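Getting Your Packing Team Ready to Teach a New Gripper Cell

By Isauro Hinojosa
8 Feb 2018

When we started bringing automation into the display room at Stikivside, I figured the hard part would be the wiring. It was the people part that needed the most care, and I'm glad we slowed down for it. If your shop is about to do the same, pull up a chair and let me walk you through how we go about it now.

Start with the folks who already do the job. Our best teachers were the packers who had handled spinner racks for years, and they know things that never made it onto a work sheet - which hook snags a sleeve, how a rack leans when you load one side first. Sit down with them before anybody touches a gripper and write down what they tell you.

Next, set up the table. Clear it completely, wipe it down, and put one rack in the middle where both hands can reach it comfortably. Check the cables before every session so they run down past the wrists and don't tug.

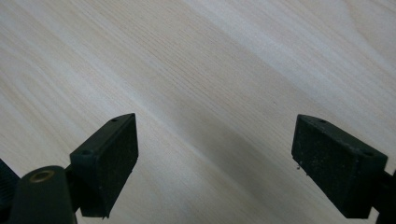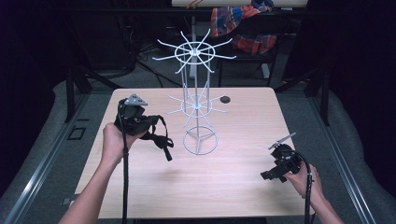 Grippers over the wood-grain table.

Now for the practice itself. Have each person open and close both grippers with nothing in them until it feels dull. After that, let them go slowly through one small task, like hanging a single card. We keep a turn to 21 minutes and then swap, and nobody does more than 90 minutes of it in a shift. Wrists get tired sooner than people like to admit!

Keep a notebook by the table, too. We call ours the Ki book, after the old name of the line, and anyone can write in it. In January it filled up with complaints about strap length, and we fixed the straps that same week.

Last, talk about what changes. Two of our packers at the Dollbridge site moved over to checking the cell's work, and their pay grade went up with it. Others wanted to stay on hand packing, and they have. Tell people early which jobs will shift and when, even if you only know part of it - they will forgive a plan that moves around a lot sooner than one they were never shown. Put the dates up by the time clock, and update them when they slip.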